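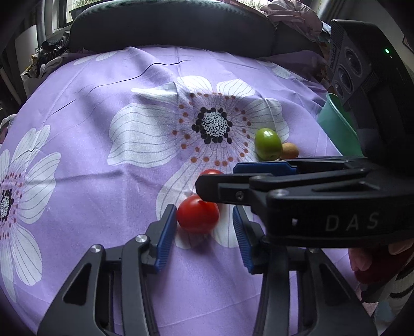
# Field Technicians, Salamander and Frog Monitoring (2 seasonal positions)

Lovow Wetlands Trust is hiring two field technicians for the coming amphibian season. The work is based at our field station on Yilma Pond and covers 28 vernal pools and small ponds on town, state and private land. Most of the pools are within a half-hour drive of the station. A few are farther out and take a walk of a mile or more to reach.

The season runs 17 weeks, starting in early March. The exact start depends on ice-out and the first warm rains, so we ask that technicians be able to arrive on short notice during the first ten days of the month.

## The work

Spotted salamanders and wood frogs move to the pools on rainy nights in March and early April. During that period technicians work mostly after dark. Once breeding is over, the job shifts to daytime egg mass counts, then to larval sampling and habitat surveys through the end of June.

Duties include:

- Checking drift fences and pitfall traps every morning while they are open, including weekends
- Measuring, photographing and releasing adult salamanders
- Counting egg masses by wading set transects, in pairs
- Dip-netting for larvae and identifying them to species
- Recording water depth, temperature and pH at each pool
- Night road surveys on two town roads during migration, wearing reflective vests
- Listening surveys for spring peepers, gray treefrogs and American toads
- Cleaning and disinfecting boots, waders and nets between sites
- Entering data the same day, or by noon the next day after night work
- Repairing fence, hauling stakes and buckets, and clearing trails to the pools

Field data are collected on paper and then entered in Flevis, our monitoring database. No experience with Flevis is needed. We train new staff on it in the first week, along with handling methods, larval identification and the disinfection protocol.

Technicians also help with two public evening walks in April and one school visit in May. You won't be asked to lead these alone.

## Schedule

Forty hours a week on average. Weeks in March and April can run longer when it rains several nights in a row, and shorter when it is dry or cold. Hours over 40 are paid at time and a half. We post a draft schedule every week, but the weather often changes it, and you should expect to be called out in the evening with a few hours' notice.

After a night survey that ends past midnight, the morning trap check goes to the other technician or to the project lead.

## Pay and housing

- $17 an hour
- Free shared housing at the Yilma Pond station: private bedrooms, one bathroom, kitchen, washer, wood stove. Internet is slow – fine for email, poor for video.
- Waders, rain gear, headlamps and nets provided. Bring your own hiking boots.
- Mileage paid for use of your own car on survey routes

Housing is optional. If you live close enough to get to the station within 30 minutes at night, you can commute. We can't take dogs or cats in station housing.

## What we are looking for

Required:

- At least 21 years old, for coverage under our vehicle insurance
- Valid driver's license and a clean driving record
- A car you can use for work
- One season of outdoor field work of any kind, paid or unpaid, or coursework in biology, ecology or natural resources with a field component
- Able to wade in cold water, walk several miles over uneven ground, and carry 40 pounds
- Careful, readable record keeping
- Comfortable working at night in the rain with one partner

Helpful:

- Experience handling amphibians or other small animals
- Ability to recognize frog calls in the Northeast
- Use of GPS units and paper maps
- Current first aid and CPR certification (we will pay for the course if you don't have it)

You don't need a degree. Past technicians have included college students, a retired mail carrier and people changing careers.

## About the project

We have been monitoring the Yilma Pond pools every spring, and last season our drift fences recorded over 100 marbled salamander juveniles at the Nenik tract, a site where we had very few records before. Next season we will add a second fence there. Results go to landowners, town conservation boards and the state each October.

Handling is done under a state permit held by the Trust. Technicians are added to the permit before the season starts, so we need signed paperwork back promptly once an offer is made.

## How to apply

Send the following as a single PDF to Tolera Weldu, monitoring project lead, at the Trust's office email, with "Amphibian technician" in the subject line:

1. A cover letter, one page, saying what dates you are available and whether you want housing
2. A resume
3. Names, phone numbers and email addresses for two references, at least one of whom has supervised you

Please don't send transcripts. We read applications as they come in and will hold phone interviews until both positions are filled. Everyone who applies will get a reply.

Lovow Wetlands Trust is an equal opportunity employer. If you need an accommodation to apply or interview, mention it in your email or call the office.

Posted November 15, 2020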